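Ticket 2979: Label printer on second floor prints blank every other label
Opened by: Maëlle Fraser, Supplies, Hukisstead office
Assigned to: Keegan Paquette
Priority: Low (raised to High by requester, lowered by desk, raised again)
Status: Closed, sort of

October 20, 2019, first report from Maëlle
The Rernamico label printer next to the stock shelves prints one good label and then one blank. Then one good, then one blank. I have turned it off and on. I have turned it off, had lunch, and turned it on. I need 60 bin labels for the new sorting and I am getting half of that plus a nice collection of empty stickers.

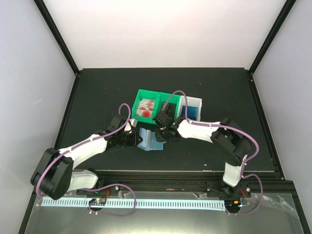

Please don't tell me to reinstall the driver. I did that in February for a different problem and lost the whole address list.

Reply from Keegan
Please reinstall the driver.

Sorry, it's the first line on my sheet. Skip it. What size are the labels on the roll, and what size does the print window say? Hold a ruler to the roll if the box is gone. The box is always gone.

Reply from Maëlle
The box is gone. Ruler says 2 inches tall. Print window says "Custom (Li)", and I don't know who or what Li is.

Reply from Keegan
Li is a saved page size from the Brernamholm office. They shared their settings with us when we moved to the new print server, and now it shows up as the default on any PC that was off that night. It's set for a label almost twice as tall as yours, so the printer does its job, feeds the rest of the "label," and hands you a blank. It believes everything is fine.

Can you send me what you need labeled? I'll make a template while I'm in there.

Reply from Maëlle
Bins first, then the small stuff. The small stuff has no labels at all at the moment, which is how Raymonde came to order the same item twice.

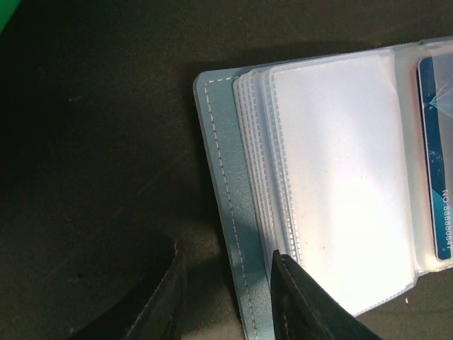

Card holder, light blue, with clear sleeves

Name on the first line, shelf number on the second, and please no logo. The logo takes up a third of the label and tells us where we work.

Notes from Keegan, in order of trying

1. Deleted the Li page size on Maëlle's PC. It came back when she logged in. Deleted it again with more feeling. Same result.

2. Took it off the shared profile on the print server instead. Asked Phúc Ninh first, as he has the admin rights and a long memory. It has stayed gone.
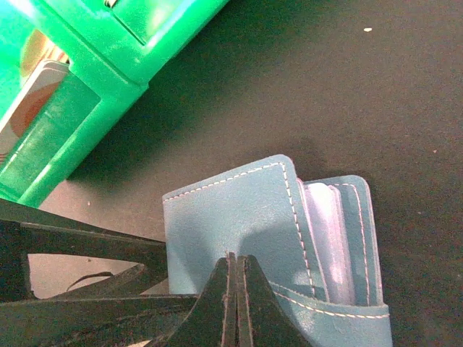
3. Set the page size to match the roll, then ran gap calibration: hold the feed button until the light blinks, let go. The manual says two blinks. Ours wants three.

4. Test run of 48 labels. All printed, no blanks, the last few slightly low. Nudged the top offset up one notch and they look straight to me — Maëlle says they lean.

5. Template saved as "Bins and small stuff, no logo." Sunita Brannigan has asked whether there is a version with the logo. There is now.

Reply from Maëlle
Works. Still leans. You can close it, but if Li comes back I'm reopening this one and not filing a new one.

Closed by Keegan. Brernamholm has opened a ticket asking where their page size went.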